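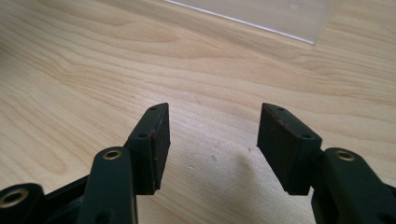
What does Womano do?

We inspect, test and certify lifting and support equipment used on farms and in small agricultural workshops, and we train the people who use it.

About us

Womano is an inspection and training firm for farm workshops. We examine jacks, axle stands, engine hoists, loader attachments, pallet forks, chain slings and two-post vehicle lifts. We do not sell equipment, and we do not take commission from those who do.

The firm was set up by Merja Ikonen, a mechanical engineer who had spent her working life on the examination of cranes and goods hoists. Farm equipment was at first a small part of the work. It became the whole of it when the crane contracts were passed to another firm and the farm customers asked to stay with us.

Our office and test bay are in Irklow, in a former grain store on the Gebreyes estate. The bay has a reinforced floor, a proof-load frame and a calibrated load cell. Most examinations are carried out on the customer's own premises. Equipment comes to the bay when it has failed on site, when a repair has to be proved under load, or when the owner has no level hard standing.

What an examination covers

The inspector begins with the identification plate and the rated capacity. Equipment without a legible rating is recorded as unrated and is not passed until a rating can be established from the maker's papers or by calculation. The inspector then checks:

Structure: welds, pins, saddles, feet and any sign of bending or home repair.
Hydraulics: seals, hoses, creep under load over a set period, and the condition of the release valve.
Mechanical locks: engagement, wear and whether the lock holds with the hydraulics released.
Ground: the surface on which the equipment is normally used, including slope and drainage channels.

Results are given as pass, pass with a date for repair, or withdraw from use. A written report follows by the next working day. Where an item is withdrawn, the inspector fixes a numbered tag to it and tells the person in charge before leaving the site.

Last year we examined 2389 items on 355 holdings. The most frequent reason for withdrawal was creep in trolley jacks, followed by axle stands with substitute pins. Bolts and lengths of round bar are not accepted in place of the original pin, whatever their diameter.

Training

The one-day course, Working Beneath Raised Loads, is run by Chia-jung Leung in the Irklow bay, usually on a Wednesday. It starts at 8.30am. The morning deals with load paths, centres of gravity, chocking and the choice of stand. The afternoon is practical and uses a utility vehicle, a two-wheel trailer and a mounted implement. Each person sets up, lowers and strips down all three.

The main rule taught on the course is that a jack is for lifting and a stand is for holding. No one goes beneath a load held by a jack, a loader or a strap alone. The course also covers working alone, including what to agree with someone else before starting and how often to check in.

Class size is limited by the floor space in the bay. Groups from one holding or from a machinery ring can book a closed course on their own site if there is covered hard standing of at least 100 square metres.

Records

Reports are kept in Bondico, the register we use for certificates and due dates. Customers have their own log-in and can print a certificate or a list of equipment by building. Reminders are sent 25 days before an examination falls due. Records of withdrawn items stay on the register after the item has been scrapped.

Area and bookings

We cover holdings within about an hour's drive of Irklow. Visits further out are grouped into rounds, and the next is in March. When booking, please give the number and type of items, the largest rated capacity and whether a three-phase supply is available. Equipment should be clean enough for the welds to be seen.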